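Is the Arkik Starter Plan Worth It? A Term Project Report

Our group was asked to pick one paid robotics product and find out whether a class could learn from it. We picked Arkik, a simulator sold by Irnano, on its starter plan at $39 a seat. The sales page promises that a beginner can "teach a two-armed robot any household job in an afternoon." We had our doubts in week one and we still have most of them.
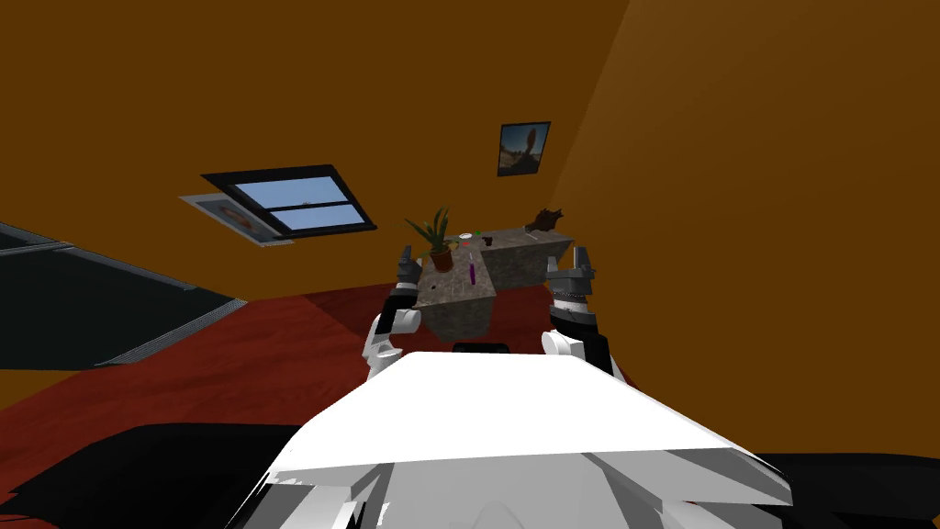 Arkik gives you a robot, a room and a control panel, and the tutorial ends before you do anything hard. Our task was small: get either arm to move one item on the stone counter without touching the others. The room came from the Flerberg pack, and it at least gives you awkward things to work near, such as the potted plant at the left end with its long pointed leaves. The slender purple item near the front edge was our target. Picking a target took a minute. Getting a gripper lined up with it took most of November.

We planned 250 attempts, split between manual control and the "smart assist" mode that Irnano charges extra for after a trial of 10 days. The trial ran out before we got through the assist half, so we can't give a fair success rate and won't print one.

What we can say is that the wrist view is hard to use. Up close, a large object can fill so much of it that you lose track of the counter. The manual has one paragraph on this and tells you to "adjust your approach."
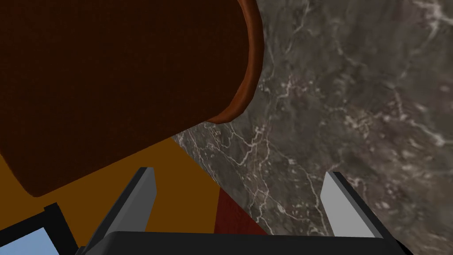

Does smart assist make up for the poor close-up view? Only when the gripper starts out near the target and pointed the right way, and by then we could usually do the job by hand.

Support was polite and slow. We wrote to them 3 times about the assist mode drifting toward the wrong target. One reply linked to the tutorial we had already finished. We also looked at Sundaram, a rival package, but it wouldn't install on the lab computers, so there is no comparison in this report.

The wrist view can also end up facing a bare wall, with leaves hanging down over it and no counter to steer by. A "return to last view" button would help. We asked for one.

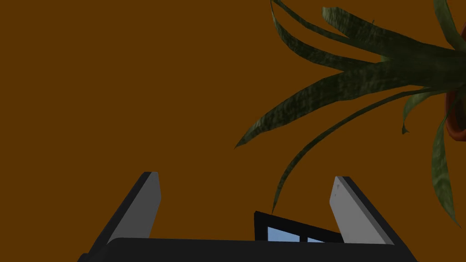
What We Would Tell the Department

Don't buy a full set of seats yet. Get one seat, let two students try the assist mode, and read the renewal terms before the trial starts. The graphics are fine for class use. The lesson plans are thin, and the one on two-arm tasks only ever uses one arm.
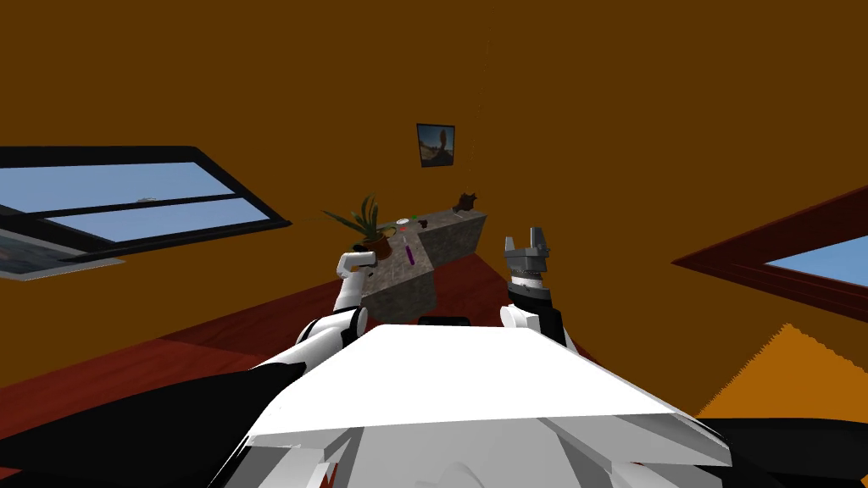
Palesa Mokgethi

I wrote the sections on cost and support. My partner, Anil Bhat, handled the control tests and likes Arkik more than I do. He thinks the wide view, with both arms and the whole L-shaped counter in it, is good enough to plan a move from. I agree about planning. My complaint is with everything that comes after the plan, and with a sales page that says "any household job" when the lessons cover so few. Our notes on each attempt are in the shared folder, including the ones we stopped early.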